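# Dindside mesh desk organizer: six months on

Bought in January, still on the desk. I paid for it myself, and nobody at Dindside knows I'm writing this.

The organizer is black metal mesh, low and wide, with a solid base and open compartments. It replaced a stack of mugs that Kalkidan Belay left behind when she moved to the Ferton office, and a cardboard box that had started to sag. I keep pens in it, along with a ruler, sticky notes, binder clips and whatever else lands on the table during the day.

## Setup

It came in one piece, wrapped in paper. There are no screws and no instructions. I wiped it down with a dry cloth and put it on the table. The metal had a slight smell of paint for the first couple of days, then it went away.

## In use

The low shape is what I like most. The tall Clusstead caddy I had before that tipped over whenever I pulled out the scissors. The Dindside stays put, even when one end is full and the other is empty. It also doesn't block the light from the window.

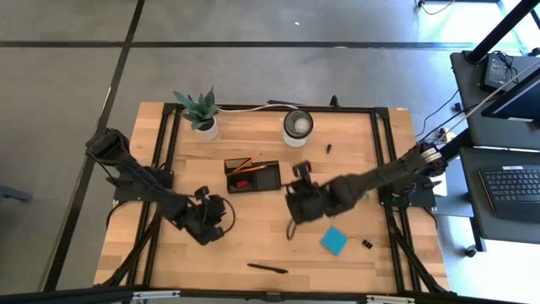
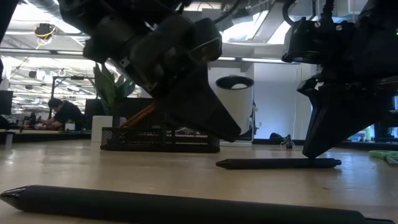

Pens are the main thing I use it for, and they're the best test of an organizer like this. Thin ones stand up fine. Fat markers fit too, though two of them side by side will crowd a compartment. The problem is that my pens are nearly all black, and so is the mesh, so from a chair it's hard to tell which one is which. On the pale wood of the tabletop a black pen is easy to spot. Once it's back in the organizer it disappears among the others. I've put a bit of colored tape on the ones I reach for most.

Small items are less of a success. Paper clips end up in the corners of the compartments, and I have to tip the whole thing out to get them. I now keep them in a jar lid inside the organizer – not elegant, but it works.

## Cleaning

Dust collects in the mesh. A soft paintbrush gets most of it out. I tried a damp cloth once and it left lint in the openings, so I don't recommend that. The solid base wipes clean and hasn't shown any rust so far.

## Price and alternatives

I paid $20. Ghazal Akbari has the Dehghan version, which was $14 when she bought it. Hers is lighter and slides when you drop something into it. The mesh edges on hers are also a little rough, and mine are smooth. For six dollars more I'd take the Dindside again.

## Verdict

Good for pens, scissors and notepads. Poor for anything smaller than a binder clip. I'd like it in white or gray, but the shop I used only had black. If they bring out another color I'll get a second one for the kitchen counter, where the takeout menus and batteries are still in a drawer.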